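Renting the Brick Room at Drimmont – Frequently Asked Questions

Last updated 17 July 2014

Many people write to us with the same questions before they reserve the room, so I collected the answers on one page. If you do not find your question, please write to Yaqin Shen at the front desk.

What kind of room is it?

It is a large workroom on the ground floor, with one red brick wall and a white ceiling of corrugated panels. Along the walls we have shelving, a white cabinet and a bookcase with open cubbies. Groups use the room for table work, classes and meetings. The floor area is 1,024 square feet.

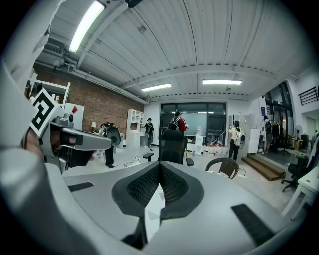
Can we use the open shelves for our own materials?

During your rental, please use any shelf that is free. Things which already stand there belong to the long-term renters, and we ask you to leave them in their place. When you finish, take everything home with you – we cannot keep boxes overnight.

Is the light strong enough for detailed work?

The ceiling lights are fluorescent and they are bright enough for most people. There is also a small table lamp near the brick wall. For sewing or drawing I would advise to bring one more lamp and an extension cord.

Which tables do we get?

The standard rental includes the white table with the triangle pattern. The triangles are gray, beige and yellow. Some guests ask for a plain surface, for example for photographing food, and in this case you can bring a cloth. Please do not fix it with tape, the print can come off together with the tape.

May we put food and dishes on the table?

Food is allowed. Fruit and vegetables, plates and small dishes can stay on the table as long as your group is in the room. Put something under hot pots, and cut only on a board. We had to replace one tabletop last December after somebody was slicing bread directly on it.
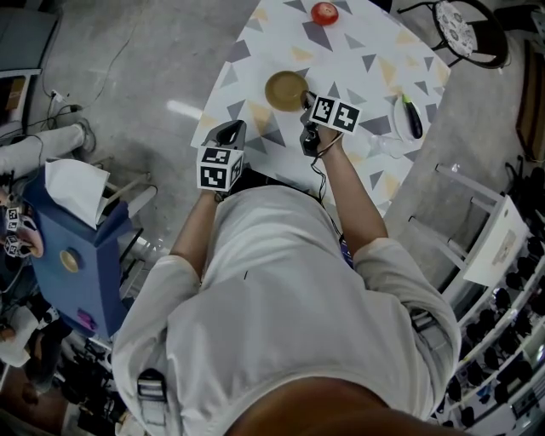 Plates and dishes you should wash before you leave. The sink is in the corridor, second door, and the dish soap is under it. Plastic bags are easy to forget on a light table, so please look twice. Food that stays behind we throw away the same evening.

Are there enough chairs?

We have black metal chairs, and the round seat cushions can be taken off. If your group needs more seats, tell us three days before and Fletcher Rakena will bring them from the Goodwin building. Please lift the chairs when you move them.

How do we reserve, and what is the price?

Send us the date, the hours and the number of persons. A full month costs $1,236 and half a month costs $673. For single days the price depends on the hours – Keith Quinlan will send you an offer. Your date is fixed only when you receive our confirmation.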